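桌面清空之后，东西去了哪里

办公室整理的验收，多数时候只看桌面。桌面上没有东西，就算通过。我认为这个标准定错了位置：桌面是作业面，收纳的质量取决于桌面以下那一层，也就是矮柜、抽屉和浅格。

去年我们参照 Gallimow 的工位规范做了一轮调整，涉及 282 个工位。规范正文对桌面要求很细，线缆走向、显示器臂的夹持位置、允许常驻的物品都有条目，对桌下储物只写了一句“保持整洁”。执行的结果可以预料。桌面物品整体下移，抽屉的装填密度上升，取用时间变长。三周后桌面开始回填，原因是常用物品从抽屉里取出来一次，就不再放回去。

问题出在深度。常规抽屉内深偏大，小件物品必然叠放，叠放超过两层，下层物品的位置就只能靠记忆。浅格的做法相反：单层摆放，俯视即可辨认，拿取一个动作完成。代价是单位体积的存量低，占用的水平面积大。采购部门通常按容积比价，浅格在表格里总是吃亏。我主张改按“可见件数”比价，即开启后不移动任何物品就能辨认的件数。按这个口径，同等价位下浅格一般优于深抽屉。

反对意见主要有两条。第一，浅格容易落灰，敞口的尤其如此。这一条成立，所以敞口浅格里的卫生类消耗品必须带内袋，并且用透明袋。不透明袋把浅格的可见性全部抵消，等于又做了一个深抽屉。第二，桌下位置低，弯腰取物不合人体工学。这一条只对高频物品成立。按我的分级，每天使用四次以上的物品不进矮柜，每周使用一两次的物品放桌下没有问题。口罩、备用滤芯、标签纸都属于后一类。

矮柜的摆放位置也常被忽视。全部推入桌面正下方，外观最齐，但开口被桌板遮住，取物时手要先绕过桌沿，视线也进不去。略微前移，使开口露出桌沿，取用明显顺手。前移量要与通道宽度一起核算，我的经验值是九厘米左右，再多就会碰脚。
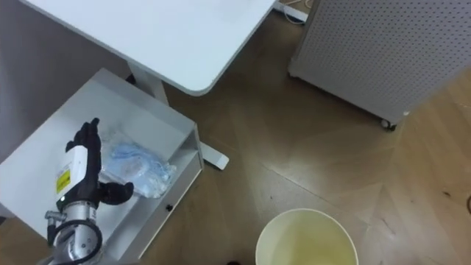 克卢纳诺（Clunano），2026年5月31日

白色矮柜位于桌下略靠前，浅格内只有一个透明袋，袋中是浅蓝色物品，看上去像折叠好的一次性口罩。白色桌面上没有摆放物品。袋子靠近格子右前方，从上方看得见内容，这一点比桌面本身更值得记入验收表。

右侧的白色洞洞板柜属于另一类收纳。洞洞板的优点是孔位规则，挂件可以随时换位；缺点是挂满以后视觉负荷高，缺一件也不容易发现。Prernetti 的方案主张用洞洞板替代全部桌下储物，我不赞成。消耗品会越用越少，外形也随之变化，固定挂位对它意义不大。洞洞板适合工具，浅格适合消耗品，两者不宜互相替代。带脚轮的柜体还要单独考虑地面：木纹地面上的深色擦痕，清洁时应逐条检查，能擦除的当场处理，擦不掉的登记位置，作为更换轮材的依据。

Ó Dálaigh 的旧版手册里有一条至今可用：任何格子的装填率不超过四分之三。多数单位嫌浪费，我的看法是，留出的四分之一就是归位所需的操作空间，省掉它，东西迟早回到桌面上。

建议验收表做两处修改。桌面一栏权重减半。新增“桌下可见件数”与“格内装填率”两栏，十月复查时按新表执行，旧表数据保留，不作换算。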